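3.2 Surface relief and the perception of long walls

The survey covered 312 stretches of boundary and retaining wall in the four study districts of Nirer, Trumano, Ersoy and Predora. As set out in Section 2, a stretch was defined as any length of wall with a single owner and a single finish, facing a public footway. Residents who walked past a given stretch at least once a week were invited to rate it on a scale from 1 to 7, where 1 meant "very unpleasant to walk beside" and 7 meant "very pleasant to walk beside." A total of 1697 completed ratings were kept for analysis after incomplete forms had been removed. Ratings were collected in September, before the change of clocks, so that evening walkers would see the walls in daylight.

Earlier work on blank walls has mostly treated them as a single group. Planning guidance in many towns follows the same habit and sets a limit on the length of wall without doors or windows, with no regard to what the wall is made of or how its face is finished. The field notes gathered for this study suggest that residents make finer distinctions. In the open comments, people often wrote about texture, shadow and dirt, and they did so even when the form asked only about length and height. Several comments from Trumano described the same retaining wall as "flat" in the morning and "deep" in the late afternoon, which the authors take to refer to the angle of the sun.

Relief was therefore recorded as a separate variable. Walls were placed in one of 5 classes: smooth, lightly textured, jointed, ribbed, and irregular. The smooth class included painted render and plain cast concrete. The jointed class was made up mainly of brick and block. The ribbed class was kept for walls whose face is broken into regular upright ridges by the formwork or by precast panels. Where a wall had been covered by planting over more than half of its face, it was left out of this part of the analysis and is treated in Section 3.4. 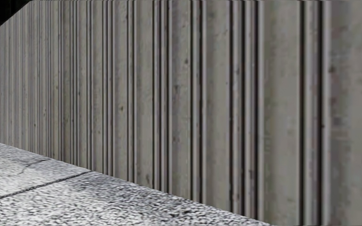
Figure 4. Vertically ribbed concrete wall at an oblique viewing angle.

The class assigned to a wall did not depend on its condition. Staining, patch repairs and painted-over graffiti were noted on a separate sheet, using the method developed by Fadime Değirmenci for the Ersoy pilot. This method asks the surveyor to stand on the far side of the street, to judge the wall as a whole, and only then to cross over and note local defects. The pilot showed that surveyors who began close to the wall gave more weight to small marks than passersby did. The order of the two steps was for that reason fixed for all districts.

Ratings for smooth walls were the lowest of any class, and they fell steadily as the length of the stretch increased. Ratings for jointed walls were higher and showed a much weaker link with length. The ribbed class lay between the two. On short stretches, ribbed walls were rated almost as well as brick. On long stretches the results were more mixed, and the spread of answers was wider than in any other class. Some residents valued the play of light across the ridges, while others found the repeated pattern tiring when walking beside it for several minutes.

A possible explanation lies in how such walls are met on foot. A person walking close to a wall rarely sees it straight on. Most of the surface is seen at a shallow angle, and upright ridges seem to crowd together with distance, so that what reads as broad panels nearby becomes a fine stripe farther along. The pattern changes constantly as the walker moves. Smooth walls offer no such change, and brick offers it mainly in the horizontal joints, which run in the direction of travel. The present data cannot separate this effect from others, and the question would be better answered by a study in which walkers are asked to stop at set points and describe what they see.

The width of the footway also had a clear effect. Where the footway was narrow, all classes were rated lower, and the gap between smooth and ribbed walls became smaller. In Predora, where the older streets run between high garden walls, residents often mentioned passing traffic before they mentioned the wall itself. In these streets the finish of the wall appears to matter less than the simple lack of room. The Nirer results point the same way, although few stretches in that district face a footway wide enough to allow a full comparison.

Weathering proved harder to judge. Marks that were disliked on painted render were often accepted on bare concrete and on stone. One resident of Ersoy wrote that an old wall "is allowed to look old," and similar remarks were made in the other districts. Fresh patches of repair in a different shade drew more complaints than the damage they covered. This has a bearing on maintenance policy, because the district works departments currently record a repair as complete once the surface is sound and do not consider its color.

Two limits of these findings should be stated. First, the people who returned forms were already regular users of the street, and those who avoid a stretch because they dislike it are not represented. Second, relief and age are linked in the sample. Most of the ribbed walls belong to road schemes of a single period, and they tend to stand beside wider and busier roads than the brick walls do. Traffic flow was included in the model to allow for this, but counts were not available for every street in Trumano, and values for the missing streets were estimated from those nearby. The effect of lighting after dark is considered in the next section.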